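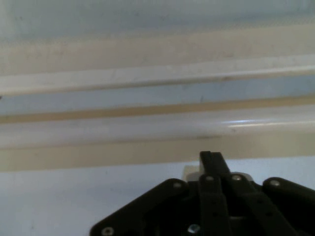 We'd been meaning to go to the Hiltgate Mill open day for years, and every year something came up, usually a birthday or the car. This February the two finally lined up and we set off on the Friday with a flask, a bag of cheese scones and my sister-in-law Lorraine Kettle in the back seat, who had brought her own cushion.

Hiltgate makes blankets. It has made other things over the years (tweed for a while, and a kind of heavy felt that went into piano factories) but blankets are what people know it for, and if you grew up anywhere near Clarkach there was probably one on the end of your bed. Ours was green and scratched terribly and I would give a great deal to have it back.

Parking is in the field past the bridge, and it was soft going even at ten in the morning, so do take boots. Entry was £5 each, which gets you the tour and a cup of tea, and you're put into a group at the door. Ours was led by Edmund Domański, who started in the dye house at sixteen and now looks after the looms. He has a lovely quiet way of talking, which is a slight problem in a weaving shed, but he waited for us to gather in before each bit and he never once hurried anybody.

You begin in the wool store, and oh, the smell! Lorraine said it was like putting your face in a sheep, and she meant it kindly. From there it's carding, then spinning, then up a steep stair to the looms. There are 34 of them and when they are all going you feel it in your teeth. Only a few were running for us, with ear defenders handed round from a crate, and I could have stood there until closing. The shuttle looms at the far end are kept for the narrow cloth and for orders from a shop in Rondville that won't take anything else.

The part I enjoyed most was the mending room, which I hadn't expected at all. Every blanket is drawn over a sloping table by the window and gone over by hand for knots and dropped threads. One of the menders let me try to find a fault in a length of plain cream and I looked for a good few minutes and found nothing, and she put her finger straight on it.

We had our tea in the old counting house, where they've laid out pattern books going back well before the war. The shop is next door. I came away with a second in a blue check called Matei, and Lorraine bought three pairs of socks and has since rung to order more.

There is a ramp to the ground floor but the looms are stairs only, so ring ahead if that's a difficulty. The next open day is in the autumn, and I'd get there for the first tour, as by dinnertime the queue was back to the gate.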